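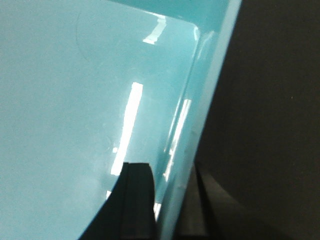
## Let people borrow the good tools

The town library in Pastavbridge lends out books, films and, for the past two years, a small shelf of household tools. There is a drill, a carpet cleaner, a pressure washer and a pasta machine that rarely sits still for long. I think the shelf should be a whole room, and I think the town should pay for it.

The usual objection is cost. The council set aside $4000 for the first batch and has added nothing to it. Most of that went on the carpet cleaner and the washer, both of which now have a waiting list of 45 days in spring. A carpet cleaner gets used for one afternoon a year in most homes. Buying one for that is a waste of money, and renting from Sfeir on the ring road costs more than many people here can spare.

The other objection is damage. Things do come back broken. Siham Abdelaziz, who runs the desk, told me that most of the trouble is missing parts - a hose clip, a drill key, the little brush for the pasta machine. She fixed a lot of it by putting each kit in its own plastic tub with a parts list taped to the lid. Checking one in takes her about 15 minutes, and that is time the library should be paying for properly. At present it comes out of her lunch.

Pluveck, the next town over, charges a deposit. I would not copy that. A deposit keeps out the people who need the drill most, and the ones who can pay it could probably buy their own.

I would also open the desk on one evening a week. A tool library that closes at 5 p.m. is no use to anyone who works until then. The budget meeting is in February, and the tool shelf is on the second page of the agenda, under "other."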